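Koskela Workroom Pages
Sheet 49: How Things Are Held
Text: Jarmo Suominen
For readers aged 8 to 11

Everything in a workroom is pulled toward the floor by gravity. A lamp, a chair and a pencil are all pulled the same way. If a thing stays where it is, something else is pushing or pulling back on it. An engineer calls that something a support.

This sheet explains a few common supports: straps, knobs, screw threads, wheeled bases and curved panels. Words in the word list at the end are worth learning.

Straps and rough surfaces

When you hold a handle, your fingers press on it from one side and your palm presses from the other. The pressing makes friction, a force that stops two surfaces from sliding past each other. Press harder and there is more friction. After a while your hand gets tired, you press less, and the handle begins to slip.

A strap helps with this. It goes over the back of the hand and holds the hand against the handle, even when the fingers relax a little. Ski poles and some camera handles have straps. The black strap in the first picture does its job on a white handle.

A knob that has to be turned by hand often has a pattern of small ridges cut into its side. The pattern is called knurling. Your skin sinks slightly into the gaps between the ridges, and the knob is harder to slip on. Look for a black knurled knob at the end of a thin silver rod.
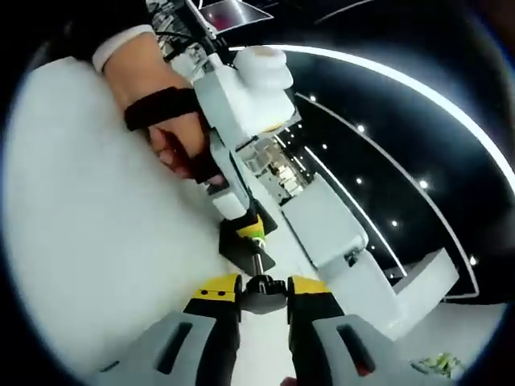 Screw threads

A screw thread is a ramp wrapped around a rod. If you cut a long triangle out of paper and roll it around a pencil, starting with the tall end, the sloping edge makes the same shape. Try it before reading on.

The distance from one ridge of the thread to the next is called the pitch. Suppose the pitch is 2 millimeters. One full turn then moves a nut 2 millimeters along the rod. Ten turns move it 20 millimeters. A thread is slow, but it lets a small turning force hold or lift a large weight. It also allows fine changes in height. A quarter turn on the same rod is only half a millimeter.

A rod standing on its end falls over easily, and so it is usually given a base. The base spreads the weight over a wider patch of floor. A wide base is more stable than a narrow one, and a low, heavy load is more stable than a high one.

In the second picture a silver threaded rod runs up from a round black base to a black block. Behind it is another kind of base, the star base of an office chair. The arms of the star reach outward so that a person can lean without tipping the chair. Each arm ends in a caster, a small wheel that can swivel to face the way the chair is pushed.

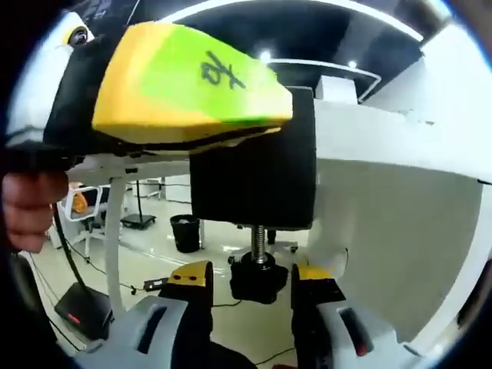
MATERIALS: FOAM

The green and yellow wedge is made of a sponge-like material. Foam of this sort is mostly air, trapped in small spaces called cells. Squeeze it and the cells flatten. Let go and they spring back. A wedge of foam weighs very little for its size, and it can be written on with a marker.

Curves, panels and ceilings

Flat sheets bend easily. Hold a piece of paper by one short edge and the far end droops. Now curl the paper slightly along its length, like a gutter, and hold it again. The far end stays up. The curl has made the paper stiffer with no extra material. Curved panels on furniture can work in the same way, and they have no sharp corners to bump into.

Things can be held from above or from the side as well. A wall-mounted monitor is fixed to the wall, and the wall carries its weight. Ceiling lights are held by the ceiling. A laptop on a desk is the simplest case: the desk pushes up exactly as hard as the laptop pushes down.

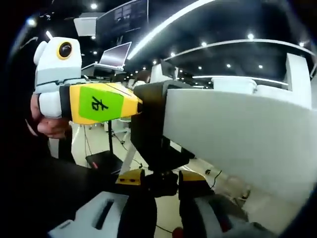 Engineers draw these pushes and pulls as arrows. The arrow for weight points straight down. The arrow for the support points straight up. If the two arrows are the same length, the object stays still - if one is longer, it starts to move.

Choose an object in your own room and draw its arrows. A book on a shelf is a good one to begin with. A coat on a hook is harder.

Word list

Caster: a small swiveling wheel under furniture.
Friction: a force that resists sliding.
Knurling: a pattern of ridges on a knob or handle.
Pitch: the distance between neighboring ridges of a thread.
Support: anything that holds a load in place.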